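3.2 Preparo das amostras e condições de cocção

Massa base igual em todos os lotes: farinha de trigo Grerno (200 g), água, fermento biológico seco, açúcar, uma pitada de sal. Sem gordura nesta etapa. A farinha Pukent entrou só na segunda série, na mesma quantidade (200 g), para comparar o efeito do teor de proteína sobre o volume final. Os dois sacos vieram fechados do fornecedor e ficaram no mesmo armário até o uso.

Amassamento manual. Tentamos a batedeira nos ensaios preliminares mas a massa esquentava demais e a fermentação disparava – abandonado. Descanso em tigela coberta, divisão, modelagem em bola, segundo descanso. O segundo descanso foi o ponto mais difícil de padronizar, porque o laboratório esfria bastante de manhã e em fevereiro a tarde é o contrário. Optou-se por trabalhar sempre no mesmo turno.

3.3 Textura superficial e enrugamento

O defeito mais citado na literatura sobre pão cozido no vapor é o enrugamento da casca logo após a abertura da tampa. Há pelo menos 2 explicações concorrentes: colapso dos alvéolos por fermentação excessiva, ou choque térmico com condensação sobre a superficie. Nossos dados não separam bem as duas. Nos 9 lotes da farinha Grerno o enrugamento apareceu principalmente nas massas de descanso longo, o que favorece a primeira hipótese; já com Pukent a relação ficou fraca e a dispersão entre repetições foi grande.

A brancura da casca variou pouco. Notas do painel sensorial mais altas para Pukent, diferença pequena, talvez sem relevância pratica. A maciez do miolo caiu com o armazenamento nos dois casos, como esperado para um produto sem gordura e sem emulsificante. O lote com melhorador Brastus foi excluído da análise por erro de pesagem (ver seção 3.5).
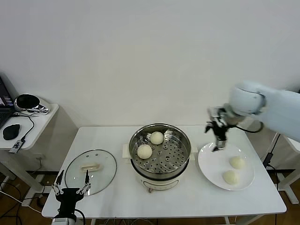 Figura 4. Panela elétrica de vapor com dois pães no cesto perfurado; à esquerda, a tampa de vidro.

Quanto ao tempo de espera antes de abrir a tampa, não houve tendência clara. Protocolos domésticos recomendam desligar e aguardar alguns minutos, e o protocolo Mughal, que seguimos nos ensaios preliminares, faz o mesmo. Pode ser que o efeito só apareça em cestos mais cheios, com menos circulação de vapor entre as peças. Fica para um próximo estudo. Também não medimos a umidade da casca, só a do miolo – limitação séria, que retomamos na seção 4.

Contato | Direitos autorais reservados aos autores | Voltar ao topo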